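How to Keep a Bathroom Sink Clean and Draining Well

When I moved to Millgate I had a sink which drained very slowly, and I tried many products before I understood that a simple routine is enough. I want to share this routine with you. It takes 13 minutes, and I do it every Friday.

What you need: dish soap, baking soda, white vinegar, an old toothbrush, two soft cloths and a plastic drain strip. I use the strip from Clustwood, but any brand will do.

Step 1. Take everything off the countertop, also the soap dish. Old soap likes to hide under it.
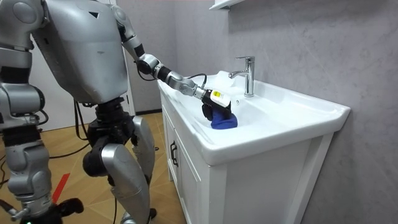
At the vanity, working over the basin.

Step 2. Lift out the stopper. Some stoppers you can pull straight up, others must be turned to the left first. If yours does not move, look under the sink for the rod that holds it, and loosen the nut by hand.

Step 3. Push the drain strip down slowly, turn it a little and pull it up. Put the hair in the trash, never back in the drain. Repeat until the strip comes up clean.

Step 4. Pour half a cup of baking soda into the drain, and then one cup of vinegar. Wait until the foam is quiet. Rinse with warm water from the faucet. Do not use boiling water if your pipes are plastic. Also, never mix vinegar with bleach, the gas is dangerous.

Step 5. Put a drop of dish soap on a wet cloth and wipe the basin from the rim down to the drain. Loose dirt should be picked up first with a damp cloth, because if you rub it dry it can scratch the surface. For the overflow opening use the toothbrush.
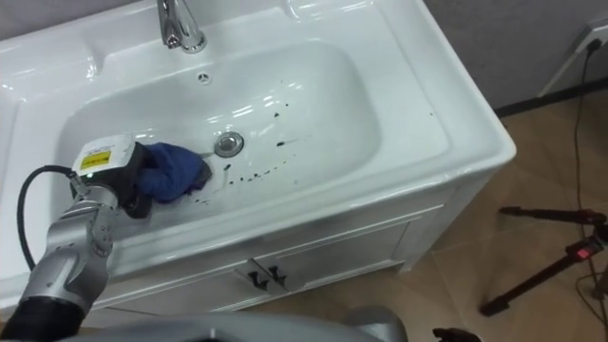
Mösli writes that in an older house the vinegar did very little, and only cleaning the trap under the sink helped. I agree with this. If the water is still slow after Step 4, put a bucket under the trap, open it and wash it out in another sink.

Step 6. Rinse the basin, dry the faucet with the second cloth and put the stopper back. Fill the sink halfway and let it go, so you can see if the water leaves quickly. Look also under the cabinet for drops.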